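Irno Bedside Cloth Set: data card

Version date: 2/16/19
Maintained by: Irno
Related releases: Makia (kitchen counter), Ishida (small parts bench)

Summary

The set covers one household chore, handling loose clothing and cloth on a bed, recorded with hand-held grippers. It was collected to find out how far a policy trained only on human-held tools can get before a robot has to be in the room. The short answer for this version is: flattening, sometimes; folding, rarely; a full pile of laundry, no.

Contents

172 episodes, of which 86 use two grippers. The rest are single-gripper picks and drags. Episodes run up to 14 minutes. Each gripper carries its own camera, and a head view is included where one was recorded. The views are not cropped, so objects near the work area stay in.

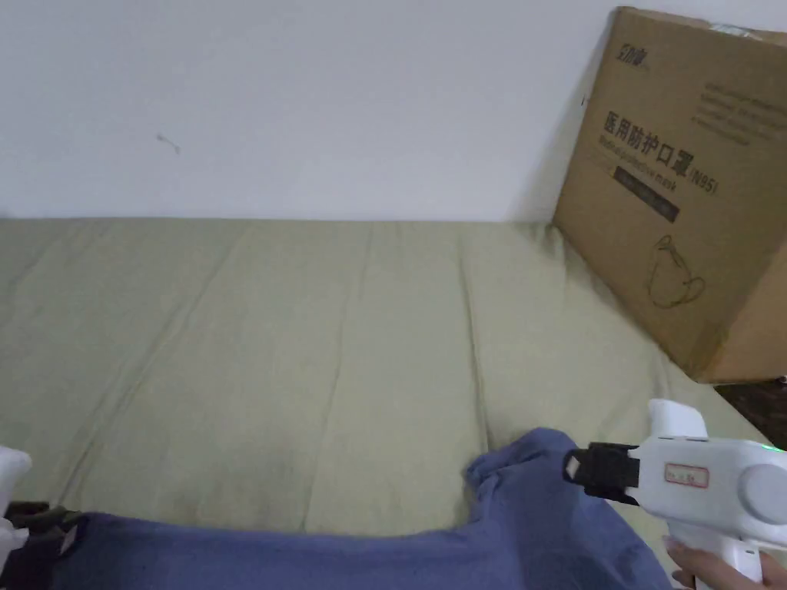

Cloth is the hard part. A rigid object keeps its shape when one jaw closes on it. A shirt does not, and the state of the fabric between the two jaws has to be estimated from wrinkles and shadow. Models trained on the Ishida bench data did not transfer. They closed on the sheet as often as on the garment, mostly where the two were close in brightness.

Evaluation

The baseline, Clarka, was run on a fixed two-arm station with 13 held-out garments. A trial counts as a success if the garment ends flat with no layer turned under. Scores are stored per garment in the results folder. Do not average them across garments; dark knits pull the mean down and hide the rest.

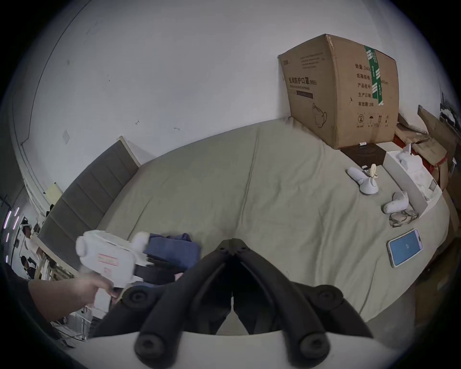

Gripper-camera view: dark blue fabric on the bed, white plastic object in hand at left, other items on the sheet.

Known limits

- Lighting is indoor only.
- Motion blur is present in the gripper views and has not been filtered.
- Trigger force was not logged before October. Use jaw width for those episodes.
- Small objects on the bed are unlabeled. A policy that has to clear them first needs other data.

Intended use

Research on grasping and flattening cloth. The set does not support claims about unattended operation in homes or laundries.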